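Home | Features | Reviews | Back Issues | Subscribe

An Afternoon With the Grippers in Sastcombe

The Khurana building sits behind a tire shop on the east side of Sastcombe, and the sign on the door is easy to miss. On open days they prop the door with a chair. I got there a little after one, signed a sheet, and was given a sticker with my name spelled wrong.

Khurana collects the movements that robots are later trained on. The project on show is called Hivitura. People pick up household things with hand-held grippers, one in each hand, and cameras and sensors record how they do it. There is no robot arm in the room where this happens. The arms are in another town, and visitors don't get to see them.

The tour took 13 of us through in one group. We stood behind a strip of tape and watched a shift in progress. Each operator works at a table inside a metal frame and repeats a short task many times. The target that day was 385 recordings across the building. A good operator does some 300 on her own in a week, we were told, and the bad ones get thrown out by a reviewer the next morning.

Shoes are one of the harder jobs. They have an opening on one side and a heel on the other, and a pair has to end up facing the same way. The fingers of the gripper are short, so the operator has to decide where to take hold before moving in. Most of the talk in our group was about this, and about how slow it looks compared with using your own hands.
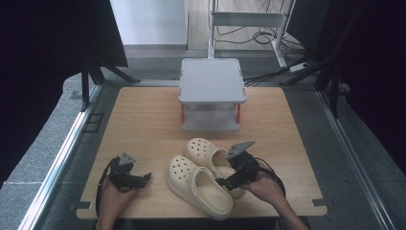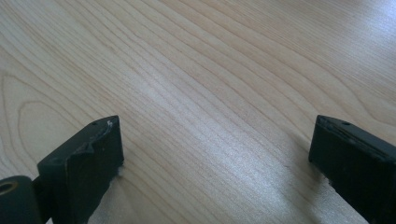

After the demonstration we were allowed to try. I was given a soft cup and a saucer and took eight tries to get one onto the other. My wrists were sore by the end. The operators work in short blocks with a break between them, and I can see why.

The software that sorts the recordings comes from a firm called Wurna, and their part of the afternoon was a slide talk in a warm room. It ran long. The coffee was fine.

The next open day is in September. Entry is free, but you need to book, and parking is on the street only.

COMMENTS

dellwood_k: Went to the spring one. Same slide talk, same warm room.

Marshgate: Do they let kids try the grippers? Mine is 8 and would love it.

tinbasin: My sister did this work for a while. She says folding towels was worse than shoes.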